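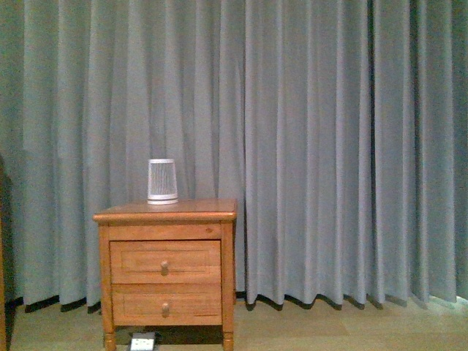 Mingxuan Shao wrote to ask whether we would ever do a bathroom job for someone who plans to stay in the house while the work goes on. Yes! We just finished one, and it's the job I've been wanting to tell you about all September.

The house is up on Gekanmont, a two-story place with one full bath and a family of four sharing it. The old tub was original to the house, the floor dipped toward the drain, and the fan vented straight into the attic (we see this a lot, and it's never good news for the roof boards). They wanted a walk-in shower, a real vanity with storage, and a floor that didn't feel like ice in the morning. All of that had to fit in a room that is 9 feet long, with a window right where you'd like the shower to go.

So we moved the shower. The drain had to shift to the inside wall, and that meant opening the ceiling of the dining room below. I won't pretend anybody enjoyed that week. But once the joists were in plain sight we could sister the two weak ones, level the floor properly, and run a new vent line out through the side wall. The tile setter was so happy with that floor he took a picture of his level sitting on it.

The tile is the Iltora matte in the sand color, 174 square feet of it counting the walls. I was on the fence about carrying it all the way to the ceiling, and I'm so glad the owners pushed for it. The room feels taller! The vanity is from the Hou line, with deep drawers instead of doors, and we cut the top one around the trap so it still holds hairbrushes and such.

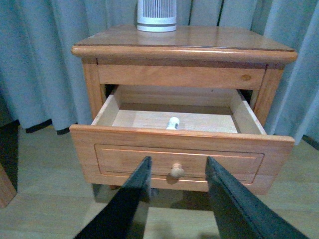

The heated floor came in at $581 for the mat and thermostat, before labor, and if you're already tearing out a bathroom floor I would at least get a price on it. Put the thermostat outside the splash zone and keep the mat out from under the vanity. We set this one to come on at 5:30 a.m., and by the time the first kid is up, the tile is warm.

How did they stay in the house? We left the old toilet working until the last possible day, and we set up a temporary shower in the basement, next to the laundry sink. It wasn't pretty, but it had hot water and a door that locked.

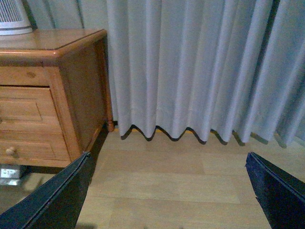
Shaohua Wan wants to know if a basement shower like that can be left in for good. Sometimes, yes, but a permanent one needs its own permit, a proper drain and a fan, so tell us early and we'll price it along with the main job.

We have room for one more bathroom before the holidays. Call the Verkow office or stop by, and bring your rough measurements and any pictures you've been saving.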